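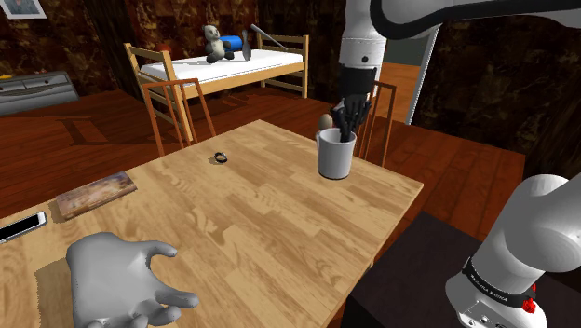
Trygve Lunde keeps the records of the Latetlow ferry in a filing cabinet in his kitchen. He ran the crossing for most of his working life and retired in October. The company that owns it, Virnus, has not asked for the papers back.

"They have their own system now," he said. "Mine is tickets, fuel, weather and who was on deck. I wrote it up every night."

The ferry links Latetlow with the village of Guerra on the far side of the sound. It carries cars, feed, mail and, during the school year, the older children. Lunde started as a deckhand when his uncle was skipper and took over the wheel when his uncle's knees gave out.

The first boat held six cars. "Five if one of them was the doctor's," Lunde said. "He had a big station wagon and he parked it crooked." The present boat, the Coltetero, holds 18 and came secondhand from a lake service. She needed a new ramp before she could land at Guerra, where the slip is steeper.

Lunde said the ramp was the worst part of the job. It iced over in winter and the hinge pins wore down. In his last full year he logged 126 delays, and most of them were put down to the ramp. Engine trouble made up a small share. Fog he counted separately.

"People get angry about fog, but they get angry at the sky," he said. "With the ramp they get angry at you."

He did not miss many sailings. One Monday he ran the morning crossing with a broken finger and went to the clinic after lunch. He was also aboard the night a cow got loose on the car deck and stood against the wheelhouse door until they docked. The farmer paid for the paint.

The figures in his books show how the route has changed. In his first year as skipper the boat carried 2,677 cars. Foot passengers went down after the store in Guerra closed, and the last winter timetable was cut to four crossings a day. Virnus has said it will keep that timetable through spring.

Lunde thinks four is too few. The last boat back leaves at 5:40, and anyone who works in Latetlow until six has to find a bed there. His niece does this twice a week.

"I told them to move it an hour," he said. "They said they would look at it. That was before I left."

He still walks down to the slip most mornings. The new skipper waves and sometimes comes over for coffee between runs. They talk about the ramp.

Asked whether he would give the logbooks to the library, Lunde said he had thought about it. He wants to finish copying out the weather pages first. He has reached the third drawer.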